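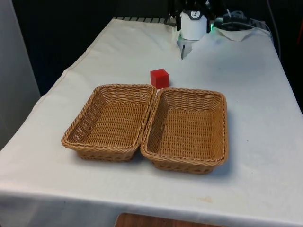
Nornura writes the software that sits between a camera and a robot arm. We take in what the sensors report, decide what is on the table and where it is, work out a way to reach it, and send the arm there without hitting anything. We've been at it long enough to know which parts are hard, and they are hardly ever the parts people ask us about on a first call. Picking up a red cube from a white cloth is a pleasant morning's work. Put two wicker baskets next to it, so that a rim hides a bit of the cube from the camera, and you have a problem that pulls in every piece of code we own: the segmentation has to deal with an edge that belongs to the basket and not the cube, the pose estimate has to say how unsure it is, and the planner has to believe it. We love that problem! Most of us joined because of some version of it.

What we make

Our main product is Genport, a motion planner and task runner for arms with simple grippers. You give it a goal in fairly plain terms (this object, into that container) and it builds a plan out of smaller steps such as approach, close, lift, carry, lower and release. Each step says what has to be true before it starts and what should be true when it ends. If the second part doesn't hold, Genport stops and replans from wherever the arm is, and it writes down what it expected to see next to what it saw.

Writing that down matters a lot to us. Early on we had a planner that was quite clever and almost impossible to argue with. It would pick a strange path over the top of the workspace and we'd spend a whole afternoon guessing at the reason. So we slowed down and rebuilt it so that every choice keeps its costs attached. You can click on any waypoint and read which other options were considered, what each one scored, and which check ruled it out. The first version of that screen was ugly and we used it every single day.

Komier is the other half. It records a run (joint positions, camera frames, detections, gripper commands, planner decisions) and lets you scrub through it on one timeline. It will also take a recorded run and feed the same sensor data to a newer build of the software, so you can see where the two would have parted ways. That second feature began as a weekend script and is now the thing our users write to us about most, usually to ask for more of it.

Both tools run on an ordinary Linux workstation. We don't sell arms or cameras, and we try hard to stay polite about everyone else's. If a controller will accept joint or Cartesian targets at a steady rate, we can probably talk to it, and if it has a strange way of reporting gripper width then it will feel right at home in our drivers folder.

How we got started

Rami Shboul and Nizar Awad met while working on packing-line software, Rami on the vision side and Nizar on motion. They shared a desk and, more to the point, they shared a bug. A gripper kept closing slightly early. The vision logs looked fine and the motion logs looked fine, and the two sets of logs used different clocks. They lined them up by hand in a spreadsheet over the better part of a month and found that the object position was being stamped when the detector finished instead of when the camera fired. The arm was acting on old news and everyone had a clean log to prove it was someone else's fault.

Nornura grew out of that spreadsheet. The first office was the back half of a print shop on Haddadin Lane, and when the print shop moved out we took the front half too. There are 12 of us now. We still stamp everything at the moment of capture, and new hires hear the spreadsheet story in their first week whether they like it or not (Nizar tells it better, Rami tells it shorter).

How we work

We test on real arms every working day. Simulation is wonderful and we use a great deal of it. Genport's nightly suite runs 2,100 simulated tasks, and anyone who breaks one finds out before their first coffee. But a simulator only knows about the trouble you've thought to put into it. Cloth wrinkles. Woven baskets give depth cameras fits, with all those small gaps and sloping sides, and a basket that looks like a smooth open box in a model file comes back from a real sensor as a rough shell with holes in it. A planner that trusts those holes will happily send a finger through one.

So alongside the simulated suite we keep what we call the table set, which is 139 short tasks meant to be run on hardware. Some are very dull. Move a block a hand's width to the left. Touch a point and come back. Others were added after a bad day, and you can usually tell which by the name. "Near rim, far rim" is one of those, and so is "Basket two, other basket two." Every release has to go through the full set before it leaves the building, and each task is run by a person who is watching the arm and has a hand close to the stop button.

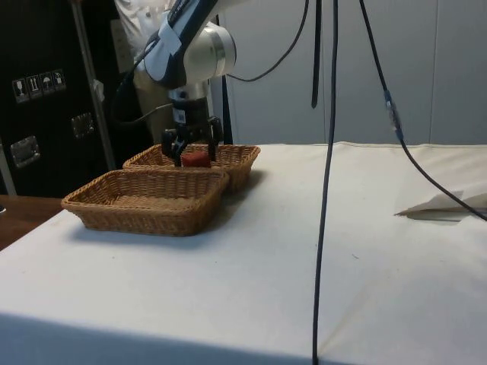 Containers take up more of the table set than anything else, because reaching into one changes the planning problem in several ways at once. On an open surface the fingers can come in from almost anywhere. Inside a basket there are walls on four sides, and the fingers need room to open as well as room to descend. The last bit of the approach also tends to be the part the camera sees worst, with the arm itself in the way. Genport handles this by planning the retreat first. It finds a way out that is clear with the object held, then works backward to a way in that joins up with it. Grasps that look great but leave no exit get thrown out early, and the whole search ends up faster for it.

Two containers side by side add one more wrinkle that we're quite fond of. When they're the same kind of basket, the detector has no reason to prefer one over the other, and if its labels swap between frames the arm can lose track of which one it was told to use. We fixed this by having the tracker hold on to identity through position and history, and by making it say so out loud when two candidates come too close to call. In that case the arm waits. Waiting looks bad in a demo and we've decided we can live with that.

The cables deserve a mention too. A planner thinks about links and joints, and a real workcell has wires coming down from all over. We let users draw keep-out volumes around them, and since last March we also support soft volumes, which the arm may pass near if it slows down. It was a customer request, and we were skeptical, and the customer was right.

What we care about

Plain errors come first. When our software can't do something, the message should tell you what it was trying to do, what got in the way, and where to look. We review error text in code review with the same attention as the code. "Planning failed" on its own will not get past Rami.

We also care about being easy to leave. Komier recordings are stored in an open, documented format, and there's an exporter that ships with the free version. If you stop using our tools, your data still opens. A few groups only use Komier, with a planner of their own, and we're happy to support that. Some of our best bug reports come from them.

And we like small releases. One goes out every couple of weeks, with notes written by whoever did the work. The notes run a bit long. If a default changed, the old value and the new value are both in there, along with the table tasks that moved because of it, including the ones that got slower.

Who uses it

Some 50 teams run Genport or Komier at the moment. They're a mixed bunch: university labs, a few kitting and packing shops, two groups working on lab sample handling, and a high school robotics program whose students have filed better tickets than we ever did at that age. We don't have a sales department. If you write to us, you'll get an engineer, and the first thing they'll ask for is a recording.

We run a short course twice a year for people who are new to manipulation planning. It takes three days and you spend most of it with an arm, starting from a planner that we've broken on purpose in several places. You fix it one piece at a time, reading the timeline as you go. Bring a laptop and something to write on, and wear shoes you don't mind standing in.

Working here

We hire slowly, usually one or two people a year, and we post openings on the careers page when we have them. It helps if you like C++ or are willing to make peace with it. Our perception code is mostly Python, with the slow parts moved over as we find them. Everyone takes a turn on the table set, founders included, and everyone takes a turn answering support mail. Interviews include an hour in Komier with a run that went wrong. We look at it together and talk about what you'd check next, and there's no trick hidden in it. We picked the run because it took us a while too.

Getting in touch

The contact form goes to a shared inbox that is read every weekday morning. Bug reports are welcome from anyone, paying or not. Please attach the recording, even if it's large, and tell us which version you're on and what you expected the arm to do. If you'd like to visit, write ahead and say what you want to try. Visitors are welcome to bring an awkward object for the arm to pick up, and if it beats us we'll ask to keep it for a week.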